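Vogler Garment Steamer: two months in

I bought the Vogler handheld steamer in July after my ironing board finally gave up. The box promises "200 garments per descaling" and a heat-up time of almost nothing. I don't believe boxes, so I kept using my old iron alongside it for comparison.

First, the claims. Vogler says its customers rate the thing highly, and the sales page quotes 2,793 reviews. I read a fair number of them. A lot were written by people who had owned it for a day. One was a complaint about the courier. I would give the whole pile less weight than one neighbor who has used hers through a winter.

That neighbor is Birgit Weidemann, and she likes her Vogler. She also hangs everything the minute the washer stops, so her shirts hardly need pressing to begin with. I tend to leave mine in the basket until Saturday. On a cotton shirt that has sat for days the steamer softens the creases and then sort of loses interest. The collar stays limp. The button band still looks slept in. My iron, a plain Fuven with a scratched plate, does the same shirt faster and does it properly.

Knits and thin synthetics are another story. Steam is kinder to them, and I haven't left a shiny patch on anything yet. Dresses with lots of gathers are also easier this way. If your closet is mostly that, you can knock a few of my complaints off the list.
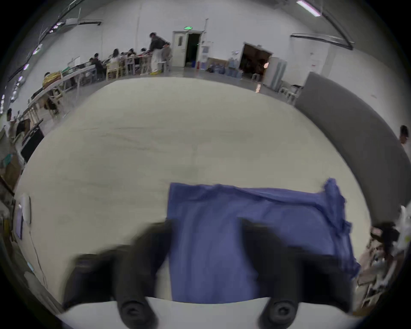 Can you use it flat on a table if you have no place to hang things? Only for small jobs, because the head spits once you tip it past a certain angle and you end up with water spots.

The manual mentions the angle on page 2, in a footnote. I think it belongs on the box.

The tank is small. I refill it in the middle of any real session, and the cap is fiddly with damp hands. The cord is long enough, I'll give them that. The trigger lock works too, although it feels cheap and I wouldn't bet on it lasting.

Ilse Ostermann at the sewing shop tried to steer me toward the Arnance, which has a bigger tank and costs a good deal more. She sells the Arnance, so make of that what you like. The Pukon I borrowed from my sister leaked from the seam and went straight back to her.

I'm keeping the Vogler for sweaters and for travel. For shirts the iron stays out. If you were hoping to get rid of your board, I'd wait for a sale - or buy a better board. Three stars, and the third one is for the cord.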